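Home Posts Archive About Contact

Who does the giving, exactly?

Nestis have put another banner up on the Kirgate hoardings. "Proud to give back", it says, over a list of local groups they have supported. I counted myself a cynic before I moved here, so bear with me.

The sum for this year is £3,726, shared between 4 groups. Fine, that's money they didn't have before. But Beverley Bolger, who runs the lunch club, tells me £353 of their share came out of a bucket passed round the site canteen. So the lads on the scaffolding paid it, and the firm got its name on the banner – in letters a foot high.

I wrote to ask how much was company money. Shayne Paewai in their press office sent me a cheerful reply with the word "partnership" in it five times and no figure.

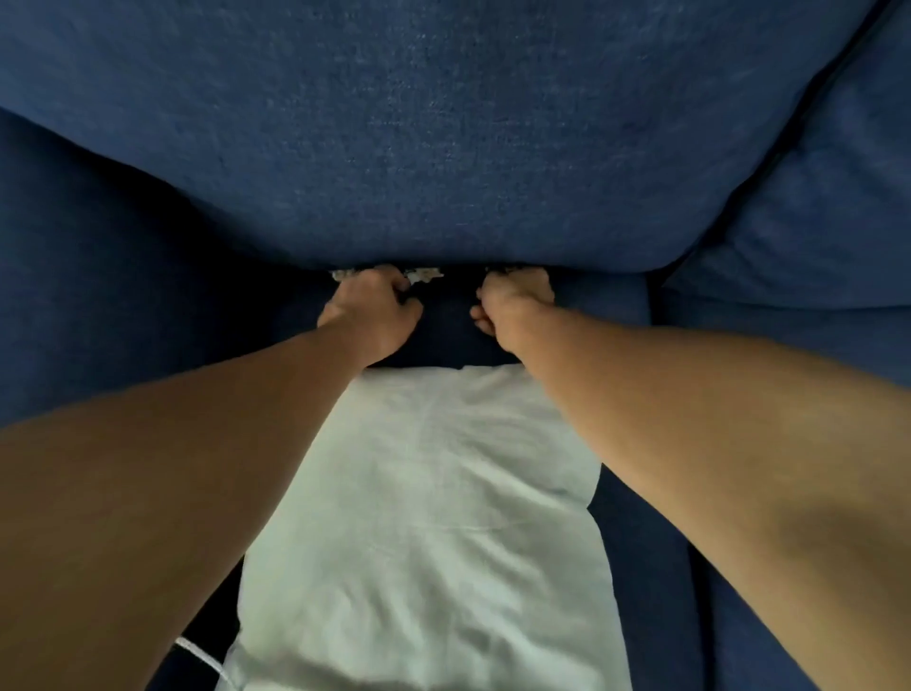 2 min read

Margus thinks I'm being mean, and that the lunch club would take the cash from anybody. He may be right. I'd still like to see two columns, one for the firm and one for the workers, printed at the same size. I've asked again and been promised an answer by October. If it comes I'll put it up here in full.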